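I finally got back to the box of papers from the Nasby Hotel on Saturday. For anyone new to the blog, the Nasby was a summer boarding house at the north end of Inellow, close to the lake landing. It burned down before I was born and most people in town now only know the name from the road. My aunt bought the box at a farm sale and it sat in her attic until she moved.

Most of it is bills. There are coal bills, ice bills, a long fight with a roofing man over a gutter, and a stack of letters from guests asking if the same room would be free again in July. I have been sorting them by year where there is a year. Plenty of them only give the month, so there is a fat folder marked May that could be from any time before the fire.

The best thing so far is the guest register. It has 26 leaves left and the front cover is gone. Guests signed on the left and wrote where they had come from on the right. I expected big cities and there are a few, but a good half of the names are from Diltell, one valley over. People took the morning boat across, stayed a week, and went home with a sunburn. A Bansal family signed in four summers in a row, always in the same hand, and the last time there is an extra name squeezed in under the line. A baby, I suppose.

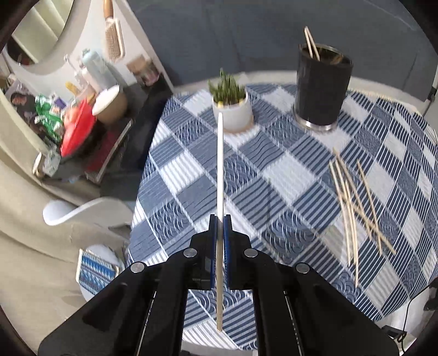 The register also helps with the question of the boat. The town history says the steamer stopped running when the new road opened. The hotel kept a column for how each guest arrived, and "boat" goes on for two more summers after the first "motor car" shows up. By the end it is mostly cars, but the boat was clearly still making the trip. I wrote to the library in Diltell to see if they have any timetables. No answer yet.

There is a printed leaflet too, folded in three, which the hotel must have mailed out to likely guests. It promises "pure air, level walks and a generous table." Board was $2 a day, children half price, and there was an extra charge for a fire in the room. The leaflet says 400 acres of woods were open to guests. I have looked at the old county map and I can't see how the Nasby owned anything close to that. My guess is they counted the neighbors' land as well, and the neighbors either didn't mind or never saw the leaflet.

Fereshteh Golestani read my last post and emailed me a scan of a postcard her grandmother kept. It shows the front porch with a row of rocking chairs and a sign for the landing. The message on the back is all about the food, mainly the pie. I had never seen the porch from that side, and it settles which way the building faced - west, toward the water, and not toward the road as I said in the spring. I have fixed the earlier post.

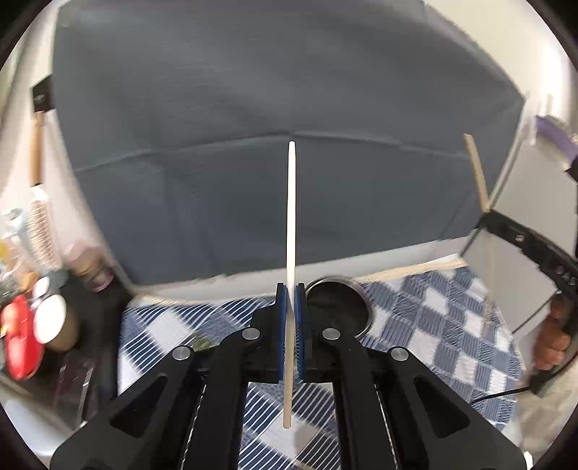
White stick held upright, patterned cloth below.

Next I want to go through the kitchen account book. It is in worse shape than the register and some pages are stuck together, so I am leaving those alone until I can ask someone who knows about paper. The loose pages are readable. One week in high season they bought 40 dozen eggs, and the same page has a note about a cook who left without notice and took the good knife.

If your family stayed at the Nasby, or worked there, I would like to hear from you. I am most interested in photos of the landing and anything with the name of the boat on it. The register only ever says "boat." Comments are open below, or use the email link on the side of the page.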